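How to Fill Old Screw Holes in a White Tabletop

Small holes left by brackets, clamps or old hardware are easy to fill, and the repair will hold up for years if the surface is clean before you start. Set aside 30 minutes for the work and leave the table alone overnight.

What you need: white two-part filler, a plastic putty knife, masking tape, rubbing alcohol, a cotton swab, and sandpaper in a fine grit.

Start by cleaning each hole. Twist a swab dipped in alcohol inside it and let it dry. If the rim is raised, shave it flat with a sharp blade held low. Filler spread over a raised rim will always show. 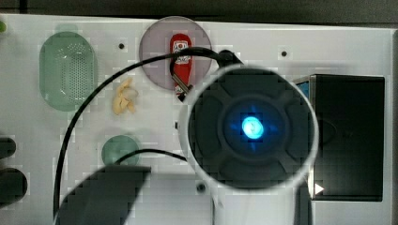 Put tape around each hole, leaving a narrow margin. Mix only as much filler as you can use in 2 minutes. It stiffens fast, and a second small batch is better than one that has started to set.

Press the filler in from one side so the air can get out the other. Deep holes need two passes — fill halfway, wait, then top up. Leave the last layer slightly proud, then pull the tape while the filler is still soft.

Sand the next day with a block, using light strokes. Stop as soon as the patch feels level under a fingertip. Matte tops scuff easily and the shine you rub in will not come out.

If the hole goes all the way through, tape the underside first.

Whites vary a lot. Try a dab on the underside and let it cure before you judge the match. Wait a full day before putting anything heavy on the patch.

Posted by Siham Twal, 28/06/2025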